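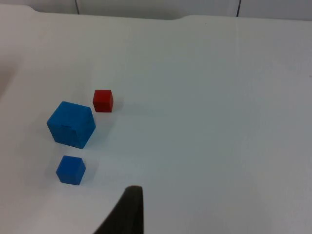
One reader wrote in that the gauge at the Wasville site reads low in every heavy storm, matches the radar estimate in light rain, and has been cleaned twice with no change. The pattern described is typical of a tipping bucket that is out of calibration or being fed faster than it can tip. The check below separates the two.

Search stations, reports, guides Go

Checking a Tipping Bucket Rain Gauge
May, by the Amlow field desk

The steps apply to the Yadav gauge with the 0.01 inch bucket and the Soton event logger. For this collector, 779 milliliters of water equals 100 tips, or 1.00 inch of rain. Other collectors need a different volume, and the figure is printed in the gauge manual.

Before you start

Download the logger. It holds 4000 events, equal to 40 inches of rain, and then writes over the oldest records. Note the start time of the test so the false rain can be removed from the record later.

Remove the funnel and look for webs, grit and seed husks. Rinse the bucket with clean water only. Oil from fingers changes how water leaves the bucket, so keep hands off the inside faces. Check the bubble level on the base and adjust the three feet until the bubble is centered.

Slow drip test

1. Put the funnel back and fit the drip bottle with the small nozzle.
2. Measure 779 milliliters into the bottle.
3. Let the bottle drain completely. The run should take at least one hour.
4. Read the tip count from the logger.
5. Repeat with the same volume and add the two counts.

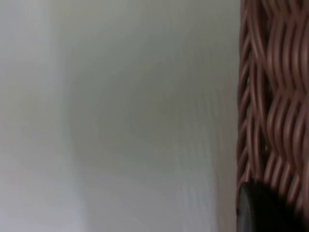 Pale surface next to a woven object.

The expected total for two runs is 200. A total of 199 gives a correction factor of 200 divided by 199, or 1.005, and needs no adjustment. If the total is off by more than four tips in either direction, turn both stop screws by the same amount and run the test again. Raising the stops makes the bucket tip sooner and increases the count.

Fast test

Change to the large nozzle and repeat one run in 15 minutes. That is a rate of 4 inches per hour. A lower count than in the slow runs is normal, as water keeps falling into the full side while the bucket moves. Do not adjust the screws to fix a low count here. Enter the result in the rate table of the logger software instead.

After the test

Delete the test tips from the record or flag them as maintenance. Write the slow count, the fast count and any screw change in the station log. Check the level once more before leaving the site.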